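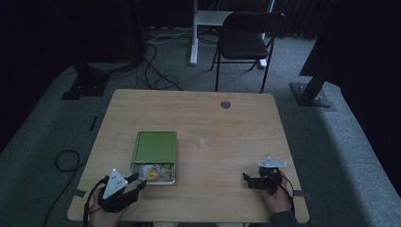

*2 min read*

**Sendelow, 2022-12-01.** Zakness, the small studio that has spent its whole existence being asked when it will make something cheerful, today announced Somuvholm, a turn-based game about running a ferry line nobody wants to subsidize. It arrives on PC in July and is, by the studio's own standards, quite cheerful. Two of the passengers smile.

Players take over a bankrupt route among the Grønli islands and must keep it afloat for 40 in-game winters. There are 128 passengers, each with a destination, a grudge and strong views on the coffee. Weather is handled by a deck of cards. Boats can sink, though most of them prefer to break down within sight of the pier, where the passengers can discuss it.

"We looked at what was selling and saw a lot of dragons," said Liv Hellström, creative director at Zakness. "We talked about dragons for most of a year. Then Mogens drew a very sad ferry and that was the end of the dragons."

Mogens Ravn, who drew the ferry, has since drawn 70 more. Players can repaint any of them in the boatyard between seasons, and the passengers will complain about the color.

Somuvholm has one difficulty setting, called Normal. Lead designer Tuva Sundqvist says the team tested an easier one and found that people used it to run the ferries on time, "which made the islanders suspicious and broke several of the quests." Saves are unlimited, and a full run takes 10 hours if you skip the town meetings. Skipping the town meetings has consequences.

The score is by Tshepo Le Roux, who wrote it for accordion, upright bass and a foghorn. The foghorn has its own volume slider.

A free demo covering the first winter will be available before launch. There will be no season pass, no founder's edition and no statuette, although the studio did price the statuette.

**Press contact:** Lena Sowa, Zakness. Review code requests are welcome now and will be answered in the order they are found. Screenshots, logos and the sad ferry in its original pencil version are available on request.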